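Print this page | E-mail this entry

Clurkorik build log, January, back bench

Got in a bit after 3:30 and the arm was already warmed up from the period before, so no waiting for once! Plan for today was pick and place, single soft object into the basket, and to get the class numbers into one place before we all forget which folder they live in.

Where we stand: 1,569 logged attempts on the old grasp code and 1,101 on the new one. I had to go through the spreadsheet twice to get there (someone on the Salem team had pasted their header row into the middle of ours, please don't do that). The Presby teams are logging on their own sheet and we'll merge at the end of the term.

The thing I wanted to try is the pre-grasp height. Up to now the gripper comes in low and wide and then shuffles sideways, and with a squishy target that means it can nudge the thing before it ever closes. So I changed the approach to come in from higher up, fingers open all the way, then straight down. I set the descent pause to 400 milliseconds, which feels slow when you're standing there watching it but makes the log so much easier to read afterward.

Target was the pink lump again. I like it as a test piece because it has no nice flat sides, and every team's box finder gets a little confused by it. Ours drew the box too far left on the first go, I think from the shadow on that side. Turned the threshold down a notch and tried again.

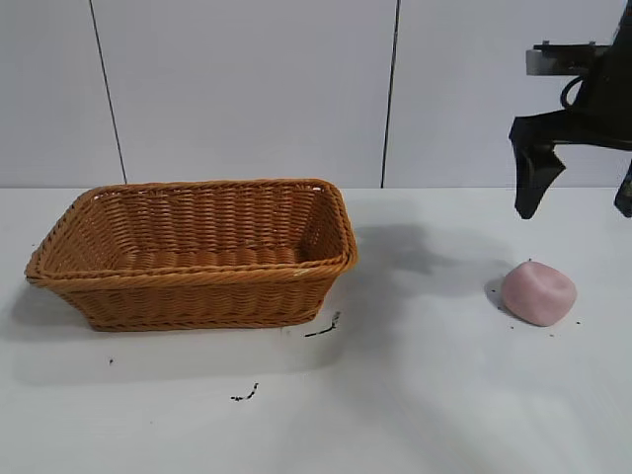
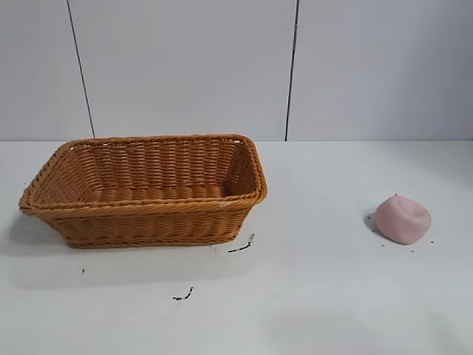

Soft target, basket on the left in both. Gripper open over the table in the first, table view with the arm out of sight in the second.

Notes to self on the basket. The woven rim is busy, lots of little bright and dark bits, and our edge detector goes nuts on it. The white table mask I wrote last month mostly handles the sides but it still finds "objects" along the rim. Two ideas: mask out the whole basket rectangle once at the start and never look there again, or only accept blobs in the pink range. Second one is easier, but it falls over the minute we switch to another color, and the Lurkico rules say the target color gets picked on the day. So, first one. Ugh.

Also the specks on the white tabletop are showing up in the detector as tiny blobs. Minimum blob area is now in the config file instead of buried in the vision script, go look there before you change anything. Somebody please wipe the table down too.

The calibration file got saved over again, so I put a copy in the shared folder with 3,079 in the name (that's the last frame number in the calibration run). Use that one. If you recalibrate, new name, please please please.

Next time:
- basket mask at startup
- try the high approach with the target closer to the basket, the shadow from the arm falls right across that part of the table
- ask the Salem team how they're doing their release height
- find the other hex key

Packed up at 5:15, arm parked, power strip off.

Filed under: Robotics Class, Clurkorik, Gripper Notes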